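La demostración como oficio: por qué conviene guiar al robot con la mano

Opinión. 2019-09-10

Desde hace años, la automatización de tareas menores se discute en términos de potencia de cálculo y de coste de los equipos. Se habla mucho menos de la persona que enseña. Esta tribuna sostiene que la calidad de una demostración, ya sea tomando el brazo con la mano o dirigiéndolo a distancia, merece la misma atención que el diseño del propio mecanismo, y que las instituciones que financian estos trabajos deberían exigirlo por escrito.

El programa Clomix, que se desarrolla en las instalaciones de Nondness desde el mes de March, según la nomenclatura interna de sus actas, ofrece un caso instructivo. Se compararon 2 modalidades de enseñanza para tareas corrientes de mesa. En la primera, el operario acompaña físicamente el brazo. En la segunda, lo gobierna mediante un mando y observa el movimiento desde un puesto contiguo. De las 300 demostraciones registradas, 119 fueron descartadas en la revisión, en su mayoría por vacilaciones del operario: aproximaciones corregidas a medio camino, pausas sin motivo, cambios de orientación que la tarea no requería.

Quien revisa esos registros advierte pronto que los objetos modestos son los más exigentes. Una tapa grande de plástico apoyada sobre un recipiente translúcido obliga a decidir por dónde acercarse y cuánto margen dejar, decisiones que una persona toma sin formularlas y que el robot solo puede recibir si el gesto las contiene con claridad.
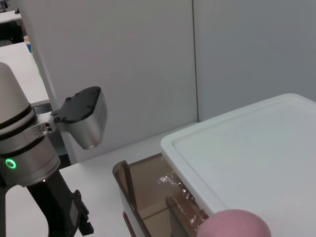

Rosimeire Holanda objeta que la exigencia de demostraciones limpias puede resultar contraproducente. A su juicio, un sistema que solo ha conocido gestos impecables carece de recursos cuando la pieza se desplaza o el agarre falla, y las correcciones del operario constituyen precisamente el material que permitiría enseñarle a recuperarse.

La objeción es seria y debe atenderse. Existe, sin embargo, una diferencia entre la corrección deliberada y la duda. La primera puede anotarse, clasificarse y utilizarse; la segunda introduce en el registro una intención que el propio operario no sabría explicar. Lo razonable sería conservar ambas en archivos separados y dejar constancia del criterio aplicado, tal como se hace en Stornholm, donde cada operario practica hasta 100 repeticiones antes de que su trabajo se incorpore al conjunto definitivo.

Queda pendiente la cuestión del reconocimiento profesional. El manual Gill, empleado en la formación de los operarios, dedica varias páginas al mantenimiento del brazo y apenas un párrafo a la postura, al ritmo y al descanso de quien lo dirige. Proponemos que la próxima revisión corrija ese desequilibrio y que los informes de resultados indiquen la experiencia previa de los demostradores y las horas dedicadas a su preparación.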